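The Night Before the Inspection

Padmavathi Iyengar had been at the Palaniappan building for 18 years and she still could not find the light switch in the small lab without feeling along the wall for it. She found it, turned it on, and put her bag on the chair by the door.

It was a little after six in the evening. Prakash Kandasamy had gone home with a cold. He had left a note on the door that said the bench was done except for the things that were not done, and he had not said which things those were.

She read the note twice and put it in her pocket.

The inspection was at nine in the morning. Tivisel had bought the company in July, and since then people from Tivisel had been going through the buildings one at a time with a checklist. At Kudville they had found an eyewash station with a box in front of it and written two pages about the box. Everyone in Palaniappan had heard about the two pages.

She started with the pipettes. The stand had come with the old lab, from before the move, and she liked it better than the new ones on the second floor, which spun around when you touched them. It was just a blue bar held up by a leg at each side. Her first supervisor, Vignesh Murthy, had taught her to hang a pipette up whenever she let go of it. Not in a minute, he used to say. Now. He had once sent her out of the room for laying one down on its side with liquid in it, and she had stood in the hallway for ten minutes, twenty-six years old, looking at a fire extinguisher. 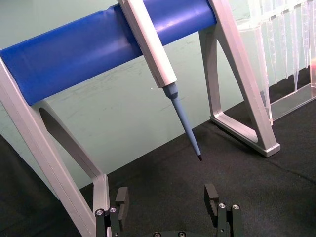
Vignesh had retired to his sister's place and grew limes. He had mailed her a box of them in the spring and they had arrived soft.

She got out the logbook. The last calibration was entry 979, in Prakash's handwriting, with the sevens crossed the way he crossed them. The date was there and the initials were there. The column for room temperature was blank.

She looked at the blank for a while. She could write in a number. The room was kept the same all year and any number she wrote would very likely be right. She had a pen in her hand.

The door opened and Tharun Suvarna came in with two coffees from the machine downstairs.

"I saw the light," he said. "I thought you were Prakash."

"Prakash is sick."

"Is that why he didn't answer me?" He gave her one of the coffees and looked over her shoulder. "What's wrong with it?"

"He didn't write down the temperature."

"What was the temperature?"

"I don't know. I wasn't here."

Tharun drank some coffee. He was from the Bremard side, the part of the company that sold things, and he was usually in a hurry, but tonight he did not seem to be. "So put what it always is," he said.

"Then it would be my number."

"Who would know?"

She did not answer that. She wrote on a yellow slip that the temperature had not been recorded, put her own initials and the time on it, and stuck it to the page. It looked bad. It looked like exactly the kind of thing a person with a checklist would stop at.

"They'll write two pages about that," Tharun said.

"Then they'll write two pages."

He sat down on the stool by the sink and watched her go on down the bench. She had a list in her head, and it had been the same list for years. Transfer pipettes in their rack with the bulbs up. Lid on the tip box. Flask at the far end, where an elbow would not catch it. She wiped the shelf over the sink, which did not need it, and checked the eyewash, which had no box in front of it.
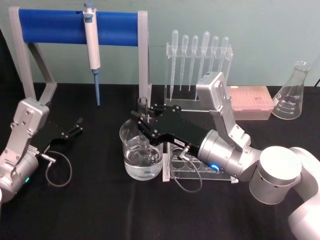

"Padmavathi Sundaram called me," Tharun said after a time. "From Kudville."

"What did she want?"

"She wanted to tell somebody. They're closing it. The whole building, 33 people."

She stopped with the cloth in her hand. "Because of the box?"

"No. I don't think the box had anything to do with it. I think they had decided before they ever came."

The two Padmavathis had started in the same month and for years had received each other's mail. Once, by mistake, they had received each other's pay. They had met in a parking lot halfway between the buildings to sort it out and had ended up going to lunch, and after that they had lunch every few months, in the same place, at a table near the window.

"Did she sound all right?" she asked.

"She sounded like she was cleaning something. I could hear water running."

Padmavathi rinsed the cloth and wrung it out and hung it over the faucet. Then she took it down and folded it in half — it hung straighter that way — and put it back.

"You could go home," Tharun said. "If it's decided, it's decided."

"I'm nearly finished."

She closed the logbook with the yellow slip sticking out at the top and set it on the shelf where the inspector would find it first. Tharun took both cups and rinsed them, though they were paper, and dropped them in the bin.

She picked up her bag and got out her phone. It was ten past seven. Padmavathi Sundaram would be home by now, or she would still be at the sink. She called the Kudville number, the lab one, and let it ring.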